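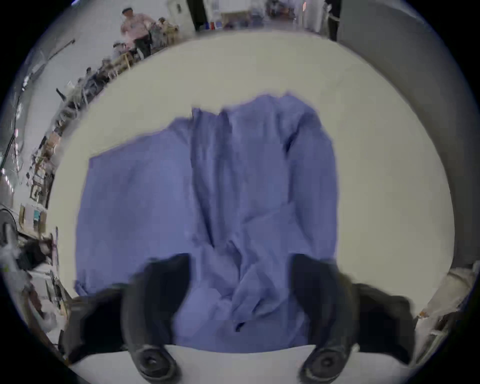 Hamilton, Ontario, June

The Teker is a hand-held gripper for recording manipulation demonstrations without a robot in the loop. The operator holds it, does the task, and the unit logs fisheye video, finger opening and an inertial stream for later training. We bought two units and ran them on folding and regrasping of small textiles, mostly single cloths on a light grey table, until we had 700 accepted episodes. All comments below apply to the stock fingers and the firmware the units shipped with.

Mechanical

The fingers are black, curved inward, with rounded tips. On fabric the tip shape matters more than the closing force. A rounded tip can be pressed onto a cloth and drawn inward so the material gathers between the fingers, and the pinch then closes on a ridge. Square tips on our older tool tended to catch a hem and drag the whole piece. The Teker does this well on medium-weight cotton. On thin synthetics the tips slide, and operators compensate by pushing harder into the table, a habit that we do not want in the data and had to screen for.

Linkage play is small out of the box. One unit developed a slight click at the right-hand joint partway through collection. Tightening the pivot screw removed it but changed the zero position, and the opening signal had to be recalibrated. The procedure is in the manual under "Maintenance" when it belongs under "Before each session".

Balance is toward the front. Bence Antal, who recorded more of our episodes than anyone, put a strip of tape on the handle to mark where his palm should sit, and his wrist angles became noticeably more consistent. The handle should have an index feature moulded in.

Camera

The lens is a very wide fisheye with a circular image and black corners. Both fingers stay in view through the full stroke, along with the joints at the bottom and most of the tabletop. Distortion toward the rim is heavy, and straight table edges come out as curves. For pose tracking this is a benefit, as a textured background gives the tracker plenty to hold. Shelves, desks and cables are good. A plain wall is poor, and when the operator turned so that bare wall took up one side of the view, tracking confidence dropped on that side.

Exposure is automatic and cannot be locked in the supplied app. A pale table under overhead panels pulls it down, and the housings on either side of the fingers go almost featureless. Cloth colour survives. Lavender and mid-blue pieces segmented cleanly against grey; an off-white tea towel did not, and we dropped it from the set.

People are a separate matter. At this field of view you record the whole room. Anyone at a desk behind the table is in the episode, small and warped but present. Sort out consent and blurring before the first session. We used the face filter in Sandu, our annotation package, and it missed figures near the rim often enough that Oana Anghel checked the clips by hand.

Data path

Episodes are started and stopped with a thumb button. The button has no detent, and false starts were our largest single category of rejects. Files are written to the card as video plus a sidecar, with timestamps from a shared clock. We found no drift worth correcting within an episode. Export to the Allik format worked at the first attempt. Export to our own loader needed a short script to reorder the quaternion components, and the documentation gives that order wrong.

Battery life was up to five hours of stop-and-start recording. Charging while recording is not supported.

Training result

A diffusion policy trained on the accepted set, and run on an arm carrying the same fingers, managed a first pinch on a crumpled cloth reliably. The follow-on fold was much less reliable. I attribute that to our data more than to the tool: too many episodes began with one side of the cloth already lying flat. Anyone collecting cloth data should script the initial crumple. We left it to the operators and they were kinder to themselves than they knew.

Verdict

Good fingers, good lens, sound timestamps. Poor button, no exposure lock, one serious documentation error. I would buy it again for rigid objects and mid-weight fabric. For thin fabric, wait for the alternate tips or print your own.

Jamie Fairclough

Filed under: Data Collection Hardware > Grippers

Comments

Paula Vlad
Did you try the button guard? There's a printable one on the Teker forum. It cut our false starts but you can't use it with gloves on.

Emiliano Olmedo
Seconding the quaternion thing. Lost an afternoon to it. Also curious whether you saw the opening signal saturate near full close, ours flattens out on anything thinner than a dishcloth.

Jamie Fairclough
Emiliano, yes, same behaviour on both units. Recalibrating with the tips just touching, no squeeze, helped a bit.

Paula Vlad
What did you use for the off-white pieces in the end? Darker mat?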